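Unit 5: Brick Walls Curved in Plan
Handout, Flollton Building Trades Program
Revised Friday, April 26, 2019

1. Scope

The unit covers single-wythe and double-wythe walls laid to a radius. Arches and domes are treated in October. Students should already be able to lay a straight lead and read a story pole.

2. Radius and unit length

A standard brick is straight. A wall built from straight units is therefore a polygon, and the curve is read from a distance. Each brick meets its neighbor at a small angle. The head joint is narrow on the concave face and wide on the convex face. The difference between the two widths is:

d = L x t / R

where L is the nominal unit length measured on the concave face, t is the wall thickness, and R is the radius to the concave face. All values are in millimeters.

Worked case, Nondach stairwell: R = 2370, t = 100, L = 200. Then d = 8.4. With a concave joint of 6, the convex joint is 14.4. This is over the 13 mm limit used in this course. Options are to cut the units to a taper, to lay headers only, or to order radial brick.

Using headers halves L and so halves d. For the same stairwell d becomes 4.2 and the convex joint 10.2, within the limit.

3. Setting out

Fix a vertical pipe at the center point and plumb it in two directions. Attach a trammel arm that slides on the pipe and check every course against it. Where the center is outside the building or blocked, cut a plywood template to the finished face. The Sepp yard template has a chord of 1141 and is used with a level across the top.

Plumb points are marked on the first course and carried up. Line blocks are of no use on a curve.

4. Bond and appearance

Running bond on a tight radius produces small overhangs where each stretcher crosses the joint under it. Raking light makes them visible as vertical ridges. Header bond reduces them.
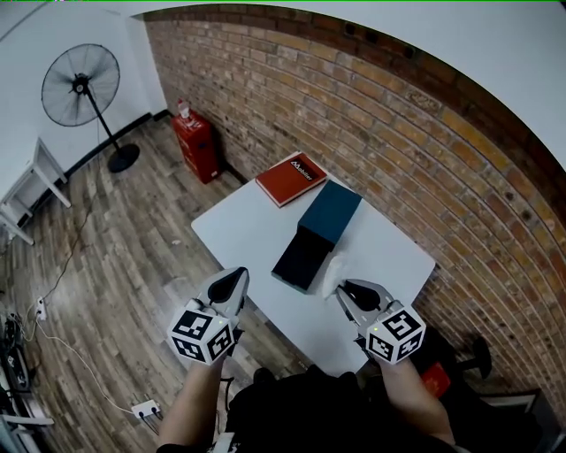

Color and joint tone affect how a curve reads indoors. Pale mortar outlines each course, so any dip or rise shows over a long distance. The brick wall behind the white table has pale joints between units of orange, tan, and dark red, and the long horizontal courses carry the eye along the sweep. Mixed colors should be drawn from several pallets at once to avoid patches. Dark mortar hides small errors in level but makes the wall look flatter.

5. Movement joints

A curved wall tends to move outward as it expands. Joint spacing is closer than in a straight wall of the same length. Do not place a joint at the tangent point.

Reading: Flulurell site notes, sections 2 and 3. Bring a calculator and a steel tape to the next session.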